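Boletín interno de Carnov · Robots de reparto y mantenimiento vial

Ya tenemos reglas para la lente mojada (¡y se entienden a la primera!)

Quienes llevan tiempo en el grupo de vehículos autónomos recordarán la reunión de noviembre en la que Oluf Overgaard puso sobre la mesa una pregunta que parecía sencilla: ¿cuándo deja de servir una cámara? No hablaba de una cámara rota ni desconectada. Esos casos los detecta cualquier autodiagnóstico. Hablaba de una cámara que sigue enviando imágenes con toda normalidad, a su ritmo, sin un solo aviso en el registro, mientras el agua se va acumulando sobre el cristal.

De aquella pregunta ha salido la guía de buenas prácticas para percepción con lluvia, que entra en vigor el 5 de agosto de 2026 en todas las rutas de Edavby y en el circuito de Gunnlaugsson. Son 15 páginas, y las he leído dos veces con verdadero gusto. Unnur Skov, que ha coordinado la redacción, se empeñó en que cada norma cupiera en un párrafo y en que cualquier operador pudiera aplicarla sin llamar a ingeniería. Lo ha conseguido, y eso que el primer borrador tenía anexos de los anexos.

El corazón de la guía es un cambio de criterio. Hasta ahora decidíamos si un vehículo podía circular mirando el parte meteorológico: con lluvia débil, adelante; con lluvia fuerte, a cubierto. El problema es que una llovizna de nada puede dejar la óptica peor que un buen chaparrón, según la velocidad, el viento y el estado del recubrimiento. Desde ahora se evalúa lo que la cámara ve de verdad, con la imagen delante, y la pregunta que debe hacerse el operador es si distinguiría a una persona a pie con tiempo suficiente para detener el vehículo. 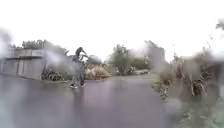 Peatón en la calzada, visto a través de una óptica con agua. Los bordes se pierden y lo que más destaca son las suelas blancas.

Con imágenes de este tipo se trabajó el capítulo de peatones, que para mí es el mejor de todos. La ropa oscura sobre un fondo gris y verde apagado se funde con facilidad, y un detector entrenado con días despejados puede dar una confianza bajísima donde un ojo humano todavía reconoce una figura. La guía lo resuelve con una regla muy clara: en óptica degradada, una detección dudosa de persona se trata como persona. Se reduce la velocidad, se amplía la distancia y no se descarta el objeto hasta que otro sensor lo haya confirmado como otra cosa. Nada de promediar fotogramas hasta que la duda desaparezca sola.

Kári Hviid preparó el conjunto de validación, con 2248 imágenes revisadas a mano, de las cuales 815 tienen personas anotadas. Cada una lleva una nota de degradación en una escala de tres niveles: leve, parcial y severa. Me encanta que la escala venga con ejemplos para cada nivel, porque en las primeras pruebas lo que una revisora llamaba «leve» para otro era «parcial», y discutimos lo nuestro (yo también, y perdí). Ahora las dudas se resuelven siempre hacia el nivel más alto.

También hay normas para anotar, y conviene repasarlas antes de abrir la herramienta. Los contornos borrosos se marcan por el límite exterior de lo que se percibe, sin adivinar dónde terminaría la silueta con buen tiempo. Si un objeto no se puede identificar, se etiqueta como «sin determinar» y se deja así. Suena obvio, pero un bulto oscuro al fondo de una carretera tienta muchísimo a escribir «coche» y pasar a la siguiente. Los reflejos sobre el asfalto mojado tienen categoría propia y no se incluyen dentro de la caja del peatón.

En cuanto a la operación diaria, tres cosas para ir apuntando. La comprobación de la óptica se hace antes de cada salida y otra vez al volver, y ambas quedan registradas. Con degradación parcial el vehículo circula a velocidad reducida y con supervisión remota continua. Con degradación severa se detiene en el punto seguro más cercano y no reanuda la marcha hasta que se limpie la lente y un operador dé el visto bueno por escrito. La autorización verbal ya no vale, ni siquiera para mover el vehículo unos metros.

Sylvain Deschamps está terminando la adaptación para las unidades Finetti, que llevan la cámara más baja y reciben muchas más salpicaduras. Tendrá umbrales propios y saldrá como suplemento. Hasta entonces, esas unidades aplican siempre el nivel inmediatamente superior al observado.

Snædís Damgaard recoge comentarios y casos raros, cuanto más raros mejor. Si tenéis una secuencia en la que la regla no encaja, mandádsela con el registro completo y una línea explicando qué decidisteis en ese momento. La guía está en la carpeta común de seguridad, dentro de «Percepción».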